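Talking barns, bad weather and late buses with Elmarie Motaung

I'd been trying to pin Elmarie Motaung down for a chat since I first heard that Kekard was taking wedding bookings, and when she finally rang back it was to ask if I minded talking while she ironed napkins. I did not mind at all! I brought biscuits, she brought the ironing board into the old dairy, and we got through a good two hours and most of the packet.

Kekard, if you haven't been, is a farm with a long stone barn, a walled yard and a very steep field behind it. Elmarie runs the weddings side with her business partner, Johannes Le Roux, who looks after the buildings and (her words) "anything with a fuse in it". Their first couple married there with 15 guests. These days the barn seats 100 for a sit-down meal, and they can go up to 200 if the evening spills into the yard.

"People always ask for the big number first," she told me, flipping a napkin over. "And I always say, who are they? Name them for me. Half the time we end up at a much smaller party and everybody's happier, including whoever's paying."

I asked what couples get wrong when they come to look round, and she didn't have to think for long.

"They come at lunchtime in lovely sunshine and look at the view. I want them to come back at five in the evening in a coat. Where does your gran sit? Where do the smokers go? How far is it to the loos in heels? It's a long way to the loos here, I'll tell you that now."

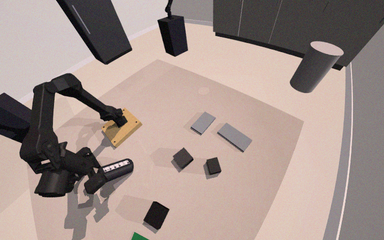
A black robot arm with its gripper down on a wooden board.

We got on to food, which I'd been looking forward to. Kekard has no kitchen of its own, so caterers bring the lot with them, and most couples choose between Naidoo, who do big sharing curries, and Fandetti, who turn up with a pizza oven on a trailer. You can bring your own people if you like, but they have to come for a site visit beforehand. I wondered if that rule had a story behind it.

"Oh, it has several," said Elmarie. "The best one is the hog roast that couldn't get through the gate. It was a beautiful hog roast. It stayed in the lane, and the guests walked out to it with their plates."

Did they mind?

"They loved it. The bride's mother still sends me a card at Christmas."

Johannes wandered in at this point looking for a ladder, so I grabbed him and asked about music. The barn has a sound limiter and bands have been known to grumble. "Drummers grumble," he said. "Singers are fine. We had Pejman Khosravi's band in and he just swapped to brushes and carried on, and the floor was full until the end." Then he found his ladder and was off again.

Music stops at eleven, by the way, and the last minibus down to Prurna goes at half past. Elmarie is very firm about the minibus. There's hardly any phone signal in the yard and no taxi will come up the hill on spec, so she wants every guest's lift home written down before the day. I thought that was a bit headmistressy until I remembered a wedding where I walked three miles in satin shoes. Put me down for the minibus, please.

I had to ask about money too. Hiring the barn midweek is a good deal cheaper than a summer weekend, and she's keen on April, when the orchard is out and the registrar isn't run off her feet. "It might rain," she said. "It might rain in August as well. Buy umbrellas, get married in April."

By now there were 236 napkins in neat piles along the windowsill and I'd been given a corner to hold while she folded the tablecloths. I asked what she does when she gets invited to a wedding herself.

"I sit near the door and I don't touch anything," she said. "Well, I moved one candle. It was going to set fire to the seating plan."

Kekard has open evenings all through the spring, and you'll need to ring ahead to book a slot. Wear flat shoes for the field.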